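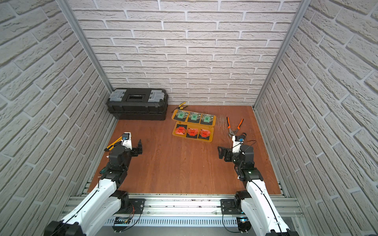
My sister wants to know why anyone with a whole garage would choose to sort parts in a space the size of a kitchen cabinet, and whether the brick is load-bearing. The brick is faux. It holds up nothing except the mood.

Small Bench, Wed 15 January

Welcome back to the bench gallery, where I post the same few square feet over and over and call it progress. The theme this winter is putting small things where I can find them again. I used to keep components in a coffee can, which worked well as long as the part I needed was the can.

The walls
White textured panels with pale grey mortar lines, on three sides. I looked at plain white board first and it made everything feel like a dental office. Now it feels like a very small pizza place. I can live with that.

The floor
Reddish-brown wood grain, and a warm color to go with the trays. It shows every bit of fuzz. I wiped it down on Sunday and the fuzz took this as an invitation.

The toolbox
Black plastic, flat lid, two little latch compartments on top in see-through grey. It lives in the back left corner. I have owned larger toolboxes, and all they did was help me lose larger tools.

The trays
Orange, three compartments each, one behind the other. Green labels go in the rear tray and red labels in the front one. That's the entire filing system. An earlier version had a spreadsheet, which got as far as row 735 before I admitted that I was spending my evenings typing and my weekends still looking for things.

The wire strippers
Yellow and black handles, kept toward the back. They used to have a hook. The hook was a good idea and I never once used it.

The pliers
Orange and black, over on the right. I put them down with the handles spread, ready for the next job, or so I tell people. A Poirier catalog I once read said to store pliers closed – it also said to oil them monthly, so it clearly had someone else in mind.

Still to do
A second pair of trays, if I can find the same orange. Labels for the toolbox compartments, so I stop opening both. Some kind of lid for the trays, to give the fuzz a challenge. I'm hoping to have it all up in the February gallery, along with the shelf I keep mentioning and have yet to buy wood for.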